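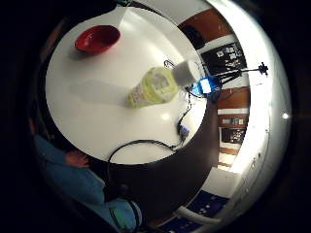

Wide view from the hand-held gripper tool, with the bottle on its side and the red bowl toward the top left.

Drostska: Frequently Asked Questions

Last updated 01/12/2019

Drostska is a set of programs for turning recorded hand motion into something a robot arm can attempt. We maintain it and use it, and we don't believe everything it tells us. The answers below assume you have read the install notes.

What does Drostska do?

It reads video and glove data, works out where the hand was, lines the streams up in time, and writes a trajectory file. Tracking is handled by a module called Nalora. Planning is handled by Jadoon, which takes the trajectory and tries to find arm motions that follow it. You can use either one alone.

Does it learn tasks from a single demonstration?

No. We have seen this claimed for similar tools and would like to see the failed runs that go with the claim. One demonstration gives you one path through space. If the bottle moves a hand's width, that path is wrong, and Drostska has no idea that it is wrong unless you give it object poses as well.

How accurate is the hand tracking?

That depends on what you mean, and most people asking haven't decided. Nalora reports a reprojection error, which says how well the marker corners fit the camera model. A low number there tells you nothing about the fingertips. The markers sit on the back of the hand or on a cube beside it, and everything from there to the fingertip comes from the glove sensors plus a hand model that was never measured on your hand. Small errors at the wrist grow by the time they reach the thing being held.

Please don't quote our reprojection error as a grasp accuracy. We found it in two slide decks last July and asked for both to be changed.

Why does the wrist pose flip between frames?

A flat square marker seen nearly head-on has two poses that fit almost equally well. The solver picks one, then changes its mind. A cube helps when two of its faces are in view, and with only one face visible you are back to the same problem. Turn on the temporal filter, but look at the raw poses first. The filter will happily smooth a flip into a graceful wrist rotation that never took place.

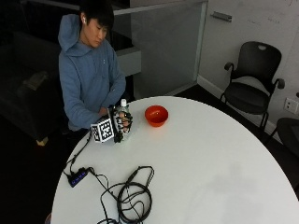
The same goes for short dropouts. Nalora fills gaps of up to six frames by interpolation and marks them in the log. Past that it leaves a hole. There is a setting to raise the limit, and we would rather you left it alone. A hole in the data is easy to find later. A made-up motion is very hard to find.

Can I skip calibration if the camera hasn't moved?

How do you know it hasn't? Run the check script. It takes less time than the argument. If it fails, recalibrate, and throw out anything recorded after the last check that passed.

The wide-angle camera needs its own lens model. Using the ordinary one gives results that look fine in the middle of the view and get steadily worse toward the rim, so a quick test with an object in the center will pass every time.

How are the streams synchronized?

By timestamps, then by a correction you have to confirm by hand. USB timestamps record when the computer received the data, and a busy hub can hold things up by a different amount from one moment to the next. In our own logs the worst offset on a shared hub was 44 milliseconds. Drostska estimates a constant offset per recording. It can't fix one that drifts. If the glove seems to close before the fingers do, check this before blaming the tracker.

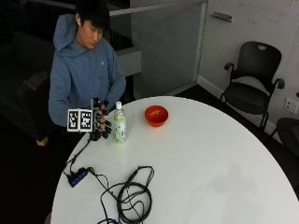 Sensor glove with its two-marker plate, fingers at the bottle, and a cable running down to the USB hub.

Does it detect contact with the object?

It guesses. The contact label comes from finger angles and, if you supply one, the object pose. There is no force measurement behind it. Clear bottles are a poor case for the object pose, and we suggest fitting to the label or cap where there is one. A label of "contact" in the output file should be read as "the fingers were bent and something was probably near them."

Will Jadoon produce a motion my robot can run?

Sometimes. A human wrist goes places a six-joint arm can't, or can't reach quickly. When Jadoon finds no solution it says so and stops. When it finds a poor one it will still return it – check the joint speeds before you send anything to hardware. Simulation success is reported in the summary, and we regret making that line so large.

What is your success rate?

On our internal set of 1,481 recordings, 17 were rejected at import for missing data. We don't publish a single figure for the rest. Success depends on the object, the arm and how strict the test is, and we haven't yet found a definition that two of us would apply the same way.

Is Drostska compatible with Jaltance tools?

The file importer reads Jaltance trajectories. Their confidence values are imported too, but Jadoon ignores them by default. We couldn't get those values to line up with the errors we measured. Ours aren't much better – treat both as a rough sort order for deciding which recordings to look at first.

Should I use the automatic segmentation?

For browsing, yes. For training data, check the cuts. It splits on pauses in hand speed, and people pause for all kinds of reasons halfway through a reach.

How do I report a bug?

Send the raw recording, the calibration file and the full log. A rendered video of the result is no use to us on its own. Reports that say only "tracking is bad" are closed after two weeks if the recording doesn't arrive.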